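Gisora G2 Hand-Held Capture Gripper

Product no. 494-G2
Supplied by Skekbridge
Page updated 2/17/21

Overview

The Gisora G2 is a hand-held gripper for recording manipulation examples without a robot in the room. An operator holds one unit in each hand, performs the task at normal speed, and the pair logs finger opening, hand pose and wide-angle video to a single session file. Sessions load directly into the Atia training tools or export as plain tables plus video.

Specifications

Mass, per unit: 610 g without cable
Camera: fisheye, fixed focus, 30 frames per second
Finger drive: manual, trigger return spring
Fingertips: replaceable textured pads, push fit
Cable: 8 ft, locking connector at the recorder end
Pose tracking: onboard, recalibrated at session start
Mounting: fits the Zürcher wrist plate, so the same fingers can be moved to an arm for playback

Setting up a session

Connect both units before powering the recorder. Hold them still, fingers fully open, until the status light is steady. Close and open each gripper once; the recorder uses this to set the travel limits. Limits are stored per session — swapping pads means repeating the step.

Keep each example to one task. Start and end with both grippers open and clear of the work. Failed attempts should be kept and marked as failed in the session log; the Atia importer reads the mark and sorts them into a separate set.

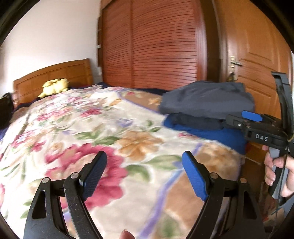 Scene variety matters more to a trained policy than repeated takes in one place. Record in furnished rooms, at working height, and change the items between examples. Bedrooms are useful for cloth work: folded clothes in blues from dark to bright, stacked on a blanket with a large floral print, give the model weak edges on one side and strong false ones on the other. Leave patterned bedding in place for at least part of each set.

Included

Two grippers, recorder, two cables, one spare set of pads, carry case. The wrist plate is ordered separately.

Lead time

Orders placed in December ship after the annual stock check. Pads and cables ship from stock all year.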